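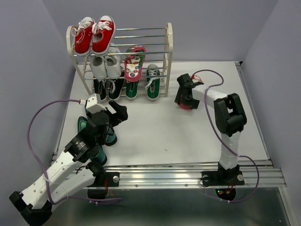
Left arm with one of the green shoes, rack behind.

I've had the Inum two-arm bench kit from Grimumia running since April and a few people have asked whether it's worth the money, so I'm putting down what I know. I paid for ours. Grimumia haven't seen this and I don't get anything if you buy one.

The short version is that the arms are good, the cameras are better than I expected, the software (which they call Ra) is fine once you've learnt where things are, and the cable arrangement annoys me every time I use it.

Some background. I do returns handling for a small shoe seller in Costden. Most of what comes back is single pairs, out of the box, laces tied up any old how, and they have to go on a rack before anyone can check them over. It's dull work and it isn't hard, and it seemed a fair thing to try on a pair of cheap arms. Bok-nam Kang, who I share the unit with, had used an older Grimumia arm for something else and thought the two-arm version would cope. We split the cost.

What you get

Two arms, two grippers, a wrist camera for each, base plates, cables, power supplies and a licence for Ra. You don't get a table. You do need something for the base plates to bolt to, and we went for an aluminium extrusion rail along the front edge of the bench. The links come with holes all the way along, which is handy for tying things to. The manual is 36 pages long and the first half is safety notes in several languages. The part you need is the wiring diagram near the back, and it's printed too small.

Putting both arms together took me about 70 minutes, and I'm not quick. The only step that went wrong was the shoulder joint on the second arm. I put it on a quarter turn out and didn't find out until Ra refused to finish its setup check. The message it gave was a number. I had to look the number up on their website, and the page for it said "check assembly".

Each arm bolts down to its plate and the plate bolts to the rail. Use a proper spanner. I did the first one up by hand to see if it would hold and the arm wandered enough over an afternoon that I had to redo all the positions.

Using it

You can move the arms from Ra with the mouse, from a pair of hand controllers (sold separately), or by recording a move and playing it back. We use the controllers for nearly everything. Playback is all right for lifting a box that's always in the same place. It's no use for shoes, which never are.

Reach is enough for a rack at the back of a normal bench, with the arms mounted at the front. I'd not go any deeper. When an arm is stretched right out the gripper dips a little, and you have to aim slightly high to make up for it. Bok-nam says you stop noticing after a week. I still notice.

The two arms can get in each other's way in the middle. Ra has a setting that slows them down when they come near each other, and it's off by default. Turn it on.

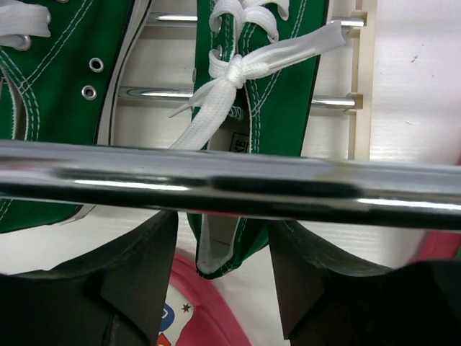 Laces are the main nuisance with this kind of job, and I'd say so whatever arm I was using. The fingers on the Inum gripper are thick and come to a blunt point. They hold a sole or a heel well. They're not made for getting in between things, and a rack is all gaps and bars. Coming up from under a bar, with a finger on each side of a hanging shoe, you've got very little room before you touch metal. If the shoe has a bow in it with a long end poking out past the side, like the green one in the middle there, you have the lace to think about as well. I've caught a lace in the jaws more often than I've dropped a shoe. The cure is to come at it from the heel and go slowly. I now tuck the ends in first if I'm standing near enough.

The other thing with racks is the shine. I was told by someone at Grimumia that polished rods might upset the automatic grasp finder in Ra, and they do. It puts its little marker on the rod and not on the shoe perhaps one time in every few. I've switched it off. If your rack is painted or plastic you may have better luck.

Grip strength is set on a slider. The default is too strong for canvas and about right for a boot. For flip-flops I bring it almost all the way down and take hold of the strap or the edge.

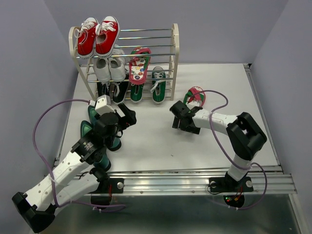 Right arm with a flip-flop, out on the open part of the table.

Flip-flops are easier on the table than on the rack. On the rack they lean at whatever angle they like and slide when you touch them. On the flat you can get hold of a strap from above and lift. I generally use the right arm for that and leave the left one parked over by the rack.

Now the cables. The kit comes with purple ones, one per arm, and they're stiff. They go from the gripper in a big loop back down to the base, and there isn't a clip or a channel for them anywhere on the links. If the loop's too small it pulls when the wrist turns. If it's too big it hangs about beside the arm and wants to catch on things. I asked about a softer cable and was told there's one planned. That was in the spring and I've not heard any more.

Our controller board sits under the right-hand base plate, below the rail, with its lights showing. It doesn't come with a case. I'd like one, with the number of screws I drop.

The cameras

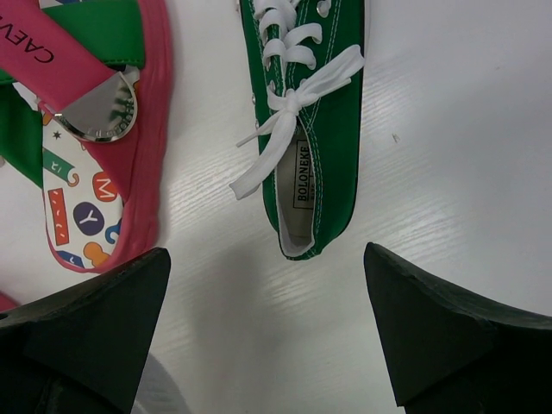 Abdelilah El Idrissi

I've left the cameras till last as they're the part I'd buy again on their own. Each gripper has one looking down between the fingers, and you get the view in Ra next to the main one. It's sharper close up than I thought it would be at this price. I can read BOLONEKE on the label inside the green shoe from the bench PC, though the small print next to it is a blur. The letters and shapes on the patterned insole come through clearly too, and the eyelets. Colours look right to me. For checking returns that's useful, as I can see a label without picking the thing up by hand.

The camera sits so that the tips of both fingers are always in the picture at the bottom. Some people won't like losing that part of the view. I find I line everything up by them now. A bright overhead light will give you pale patches on a white table, so move the lamp if you can.

Prices and odds and ends

A spare pair of fingers is £139, which I think is too much for what they are. The edges on ours are a bit rough and I'm going to try printing a slimmer set before I pay that. The warranty is 2 years and covers the motors and the board but not the fingers or the cables.

Support has been polite and slow. I've written to them a few times and had a useful answer each time, usually after I'd worked it out.

Ra runs on Windows and Linux. Bok-nam has it on Linux and says it starts faster. There was an update that moved the grip slider into a different menu, so if you're following one of the older videos, look under Tool and not under Arm.

If anyone has fitted these with a cable clip that stays put on the long link, please leave a comment with the part number.

Posted October 13, 2021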